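Windevach extends take-back scheme for phones and chargers to 14 more towns

Windevach, the household electricals recycler, will open collection points for used mobile phones, charging cables and small adaptors in 14 further towns from May. The extension follows a trial at 7 sites in which 626 kg of material was received and sorted.

Collection points will be placed in libraries, council offices and branches of the hardware chain Sano. Each consists of a locked steel cabinet with two slots, one for handsets and one for cables and plugs. The cabinets are emptied weekly and the contents moved in sealed crates to the Windevach sorting hall, where handsets are logged by model and condition before any further work takes place.

Of the handsets received during the trial, 357 were judged fit for repair and resale. The remainder went for material recovery. Handsets with swollen or pierced batteries are not accepted through the cabinets and must be handed to staff at a household waste site.

Data removal is carried out by Morikawa under a two-year contract. Each handset that powers on is reset, overwritten and checked by a second operator. Handsets that do not power on have the main board removed and shredded. A certificate can be requested at the time of deposit by filling in the card supplied at the cabinet; it is sent by post within four weeks.

Owners are asked to do the following before depositing a handset:

Sign out of all accounts and turn off any device lock.
Remove the SIM card and any memory card.
Take off cases, bumpers and stick-on rings. Cases are not recycled under the scheme.
Leave the battery in place.

Cables may be of any length or type and need not be in working order. Roughly a third of the trial material by weight was cable, a higher share than planned for, and the cable slot has been widened on the new cabinets. Copper recovered from cables is sold to a smelter, and the income is set against the cost of collection.

The scheme is free to use. Businesses with larger amounts should book a collection through the Mano booking service, for which a charge applies. A list of sites and opening hours will be posted at each participating library.

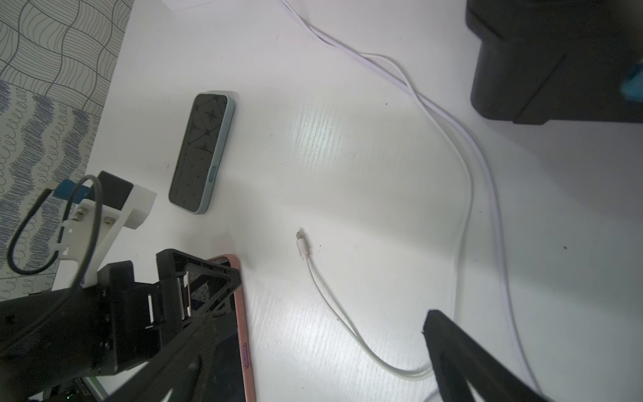
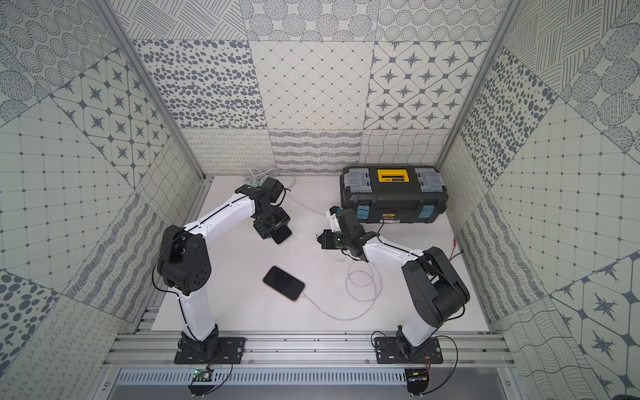 Normunds Butkienė welcomed the wider coverage but said that the four-week wait for a data certificate was too long for small firms, and asked that Windevach publish the resale figures for each town once a year.

Related items
Windevach opens second sorting hall
Battery safety: advice for households
Sano branches to accept used lamps
Mano booking service: revised charges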